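Simulated Trials Need Written Rules Too

A robot cell on a factory floor comes with a binder. It holds the risk assessment, the guarding plan, the list of people allowed to restart the machine and the record of each time they did. The same cell, while it exists only as a computer model, usually comes with a folder of files and whatever the last engineer remembered to write down. The position of this essay is that the gap should be closed, and that it can be closed without much expense.

The question has become practical. Buyers are now asked to accept results from simulation as part of the evidence that a handling task is ready for the floor. At Romstead, where the working group on acceptance practice met in October, members reviewed 58 submissions from integrators. Every one of them relied on simulated trials to some degree. Only 3 stated which settings had been changed between the first run and the last.

A success rate means little without that record. An integrator may report 1,000 trials of a pick from a rack. If the friction of the part was raised halfway through, or the starting position narrowed until the gripper stopped missing, the reader is looking at two experiments presented as one. Such changes are a normal part of development. Leaving them out of the report is poor practice, and present guidance does little to discourage it.

The group's draft, known by its working title as the Metanbridge note, asks for two things. The first is a change log kept with the model, in plain words, naming the person who made each change. The second is a fixed set of views of the work area, saved before the trials begin and again at the close, so that a reviewer can compare the layout that was tested with the layout that is to be built.

The second request has met more resistance than the first. Some integrators regard saved views as decoration. They are in fact the quickest check a reviewer has. A view taken straight down past the gripper shows how near the rack stands to the opening in the platform and what else shares the space. Any of these may move between the model and the shop floor, and a table of coordinates will seldom bring the difference to a buyer's attention.
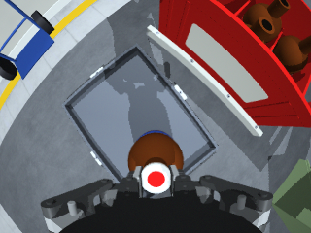

Evie Whitlock objects that a saved view can give false comfort, and that a buyer who sees a tidy layout may stop asking how the contact forces were modeled. She would make the log compulsory and leave the views to the judgment of the integrator.

The objection deserves a careful answer. A view says nothing about forces, and the note should state this in its opening section. The remedy is to require that each view carry a reference to the matching entry in the log, where the contact settings are given. Making the views optional would return the matter to present custom, under which most reviewers receive none.

There remains the matter of cost. Small firms have reason to be wary of paperwork designed by large ones. The draft therefore sets no file format and requires no particular software. A text file and a folder of images will meet it. The group should hold to that position when the note goes out for comment, and should resist any proposal to add a certificate or a fee.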